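Dash Cam Wiring in an Older Family Car
Student Project Report, Automotive Accessories Course
Submitted 2024-11-15

When our group was asked to choose a topic for the term, we went back and forth for a good while between backup sensors, heated seats and dash cams. Dash cams won in the end, mostly because every one of us has a parent or a roommate who bought one and then left the cord dangling down the middle of the dashboard. We wanted to learn how to put one in properly, front and rear, with the wires tucked away and the parking mode working, and we wanted to do it on the kind of car that people our age really drive (ours is a hand-me-down sedan with a rather tired headliner and a very patient owner!).

The camera kit was a Jandero two-channel model, and the hardwire kit came from Nostero. Together with fuse taps, cloth tape and a set of plastic trim tools, the parts came to almost 80 dollars, which we split between the 4 of us.

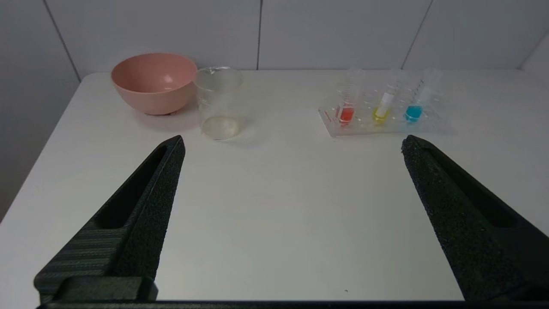
We started at the fuse box, and I'm glad we did, even though everybody was itching to stick the camera on the glass first. A hardwire kit like ours has three wires. One goes to a circuit that is live all the time, one goes to a circuit that only comes on with the key, and the last one is the ground. Finding the first two with a test light was slow going. The diagram in the owner's manual didn't quite match what was in the car, so we ended up making our own little chart on the back of an envelope, and that chart is now taped inside the glove box for whoever comes next.

The ground gave us more trouble than anything else. We picked a painted bolt under the dash, and the camera kept restarting every time the headlights were switched on. Moving the ground to a bare metal bolt closer to the door cleared it right up, and it has behaved ever since.

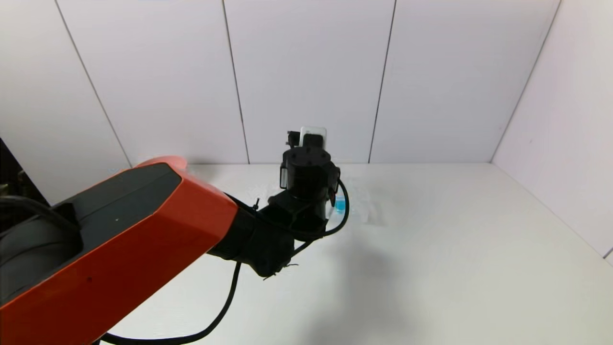

Next came the long cable to the back window. Our instructor had warned us about the side curtain airbags, so we read the section on them in the Kumarasinghe workbook before we touched the pillar covers. The cable has to run behind the airbag and never across the front of it, and it should be taped to the factory wiring where it can't shift. We took 2 lab sessions over this part alone. One clip broke on the passenger side, and the replacement came in a different shade of gray, but it sits behind the cover.
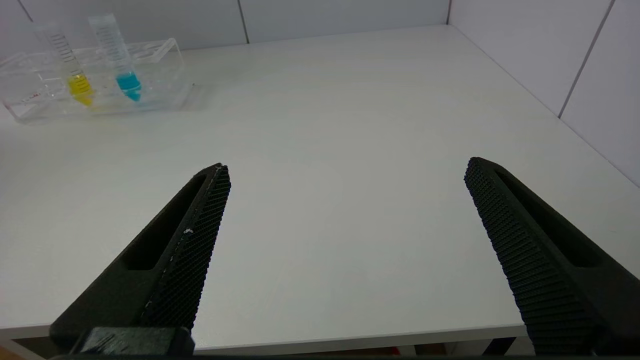 Will a dash cam in parking mode drain the car battery?
It can if the voltage cutoff is set too low or the car sits for days on end. We set ours to the higher of the cutoff settings, and the sedan has started every morning so far.

For the road test we borrowed the car back from its owner and took it over the Flodevia road, which is bumpy enough to shake anything loose. The trip sensor went off at nearly every pothole until we turned the sensitivity down a notch. By the end of our testing period the memory card held 1,969 clips, most of them very dull, and the oldest ones were being written over just as the manual said they would be.

If we had the term to do over, we would order spare trim clips at the start and label both ends of every wire before it went behind a panel. We would also like to try a rear camera mounted outside by the license plate. The owner has offered us the car again in March, once the headliner has been glued back up.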